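Siltard Automation Practice Office
Thread: handling of soft goods by two-arm stations. Posts are numbered for reference.

1/ The revised practice note on two-arm handling of towels, cloths and similar soft goods takes effect in January. It replaces the note now in use at the Givon and Melnyk sites. The main points are set out in this thread.

2/ Scope. The note applies to any station where two arms share one work surface and may hold the same item at the same time. Single-arm stations remain under the general handling note, which has not changed.

3/ Soft goods were previously covered by a short annex to the rules for rigid parts. The annex assumed that an item keeps its shape between pick and place. A towel does not, and several requirements written for boxes and trays could not be applied to it in any useful way.

4/ Work surface. The surface must be one plain color that contrasts with the goods. Creases in a surface cover are acceptable if they do not lift under a passing gripper. Covers with loose edges inside the reach of either arm are to be replaced before the next shift.

5/ Nothing may be left on the surface except the item being handled. Tools, labels, spare finger pads and drink containers are to be kept outside the reach of both arms. This point was raised more often than any other during site visits.

6/ Grip. Where an item has a hem, the hem is the preferred grip point. A grip on the open weave is permitted only when the hem cannot be reached. Operators should expect loose fibers at the fingertips and should clear them at each scheduled stop, with the arms disabled.

7/ Two-arm holds. When both grippers hold one item, neither arm may move away from the other faster than the set limit for that class of goods. The limit is entered by the site lead and may not be altered from the operator screen.

8/ Work with a striped towel: 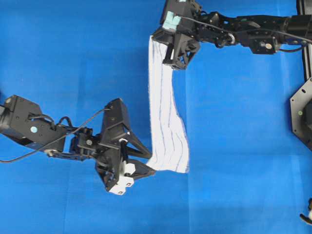
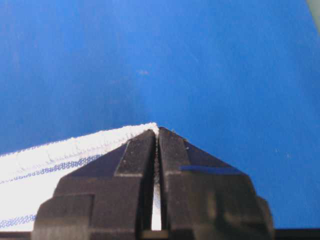
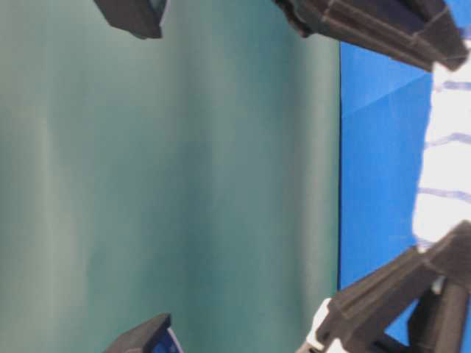 SITE PRACTICE

9/ Stripes and borders. Goods with woven stripes may be used for training and acceptance runs. Stripes running the length of the item give reviewers a simple way to judge twist when a towel hangs between two grippers, as in the first view. A twisted item is recorded as "held, twisted" and is not a fault by itself.

10/ Camera views. Each station must keep at least 2 kinds of view for review: one that takes in both arms, and one close to the fingertips. The close view is the one to consult when there is a question about whether the fabric is pinched at the hem. The wide view settles questions about the position of the arms.

11/ A view that is overexposed on white goods may still be accepted if the edge of the item can be followed. Reviewers should not reject a record on brightness alone. If the weave must be inspected, the exposure is to be corrected and the run repeated.

12/ Cables. Cables on the arms must have enough slack for the full range of the wrist, and that slack must stay clear of the fabric. Check both arms at full extension and again with the grippers at their closest approach. Record the result for each arm separately.

13/ Finger pads. Pads on the two arms do not have to be the same color. They do have to be the pad type listed for the goods in use. Pads with exposed screw heads on the gripping face are to be taken out of service.

14/ Wear. Light scratches and dust on the outer faces of a gripper are acceptable. Chips, cracks or burrs on any edge that can touch the goods are not. A gripper withdrawn for this reason is tagged and sent to the Sosunum workshop — it is not to be filed down on site.

15/ Pauses. If a station stops while both grippers are closed on an item, the item stays where it is until the arms have been confirmed disabled. Staff must not pull goods free by hand. After 60 seconds without a restart, the stop is logged as an intervention.

16/ Records. The review behind this note covered 1572 logged runs at the Givon and Melnyk sites. Of these, 1521 had complete records. The remainder lacked either a close view or a signed pad check and were left out of the findings.

17/ Sites are reminded that a run without a complete record cannot be counted toward acceptance, whatever the outcome of the run. Missing entries may not be filled in from memory after the shift has ended.

18/ Training. Operators already cleared for two-arm work do not need to be cleared again. They are required to read the note and sign the site register before operating under it. New operators will be trained on the revised text only.

19/ Folding and stacking are outside the scope of this note. A separate draft on folding is being prepared — sites will receive it for comment before it is adopted, and current site instructions on folding remain in force until then.

20/ Comments on the wording of posts 7 and 15 are especially welcome. Please send them through your site lead and quote the post number.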